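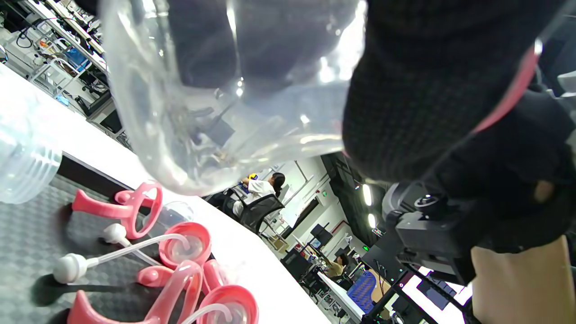

From: Aníbal Ramalho
To: jestbridge-demos
Date: Jun 3, 2024
Subject: Re: Bottle assembly, gripper vs. controllers

> We have 2,592 episodes of the bottle task from the hand-held
> gripper and the controllers together. Before I start the next
> training run I need to know two things. Can I mix both kinds in
> one set, and what do I do with the episodes where the straw goes
> in last? The policy stalls at the collar on most of my test
> rollouts and I suspect it has seen two different orders. Also, is
> anyone still using the old Predau labels?

Mixing is fine as long as the source tag is kept. The hand-held gripper and the controllers give very different wrist motion, mostly at the collar. With the gripper people turn the bottle and keep the collar still. With the controllers they do it the other way around, and they let go and regrip more often. If you drop the tag the policy gets both and picks neither, and I would look there first for your stall.

On the order, the written procedure says straw into the valve, valve into the collar, nipple, then collar onto the bottle, handles before the final turn. The early operators did not have that sheet. I went through 60 of the early episodes last week and 31 of them had the straw going in last. I would take those out of the training split but not delete them. Marta's group at Plustolico may want them for the recovery work.

A few things for whoever is recording this week: 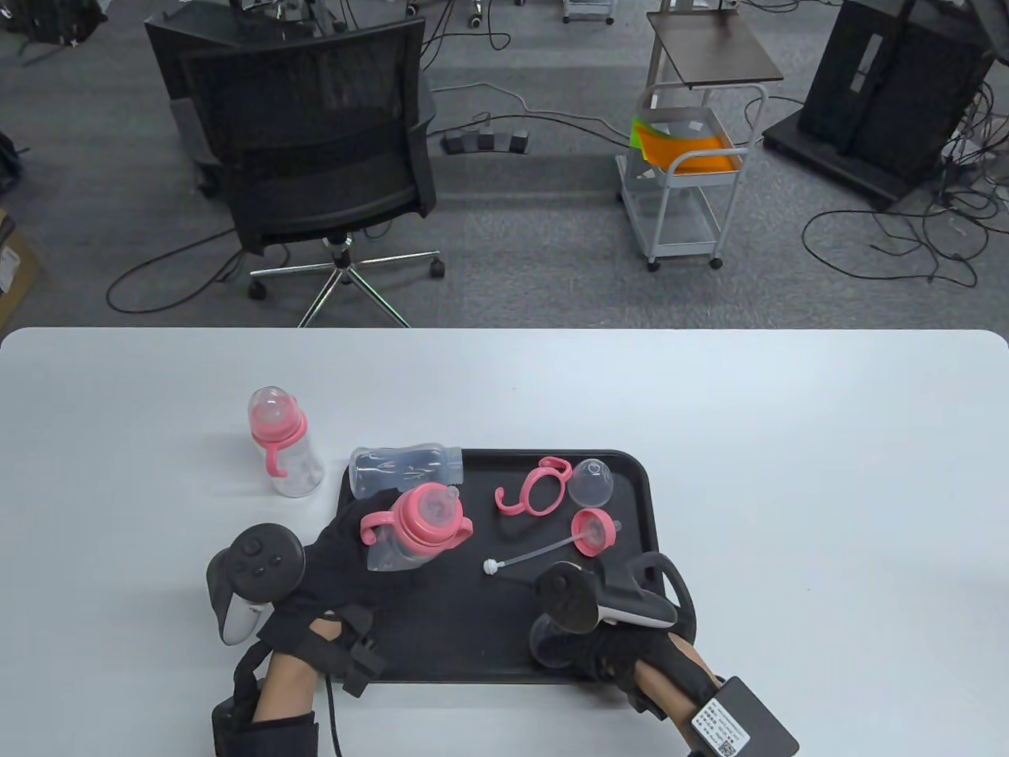

Start with both hands at rest beside the parts and hold still until the tone. Clips that start in mid-reach get thrown out by the trimming script and we lose the whole episode.

Check the wrist straps between runs. If a controller shifts on the back of the hand the offset is wrong from then on, and you can't see it in the video. Redo the calibration pose after any adjustment, even a small one.

Don't line the parts up. Some people have been laying out the collar, nipple and straw in the order they get used. Put them down any way they fall.

If you drop a part, pick it up and carry on. Mark the episode "recovered" and not "failed". Failed is only for when you stop.

The Predau labels are dead. They had one class for collar and handle ring together and I don't think it is worth converting them. Van der Linden's schema has them separate, use that.

I'd like to get to 2,000 clean episodes in the correct order before we change bottles. Can you send me the list of rollouts that stalled, with the checkpoint name? I can go through them Thursday.

Aníbal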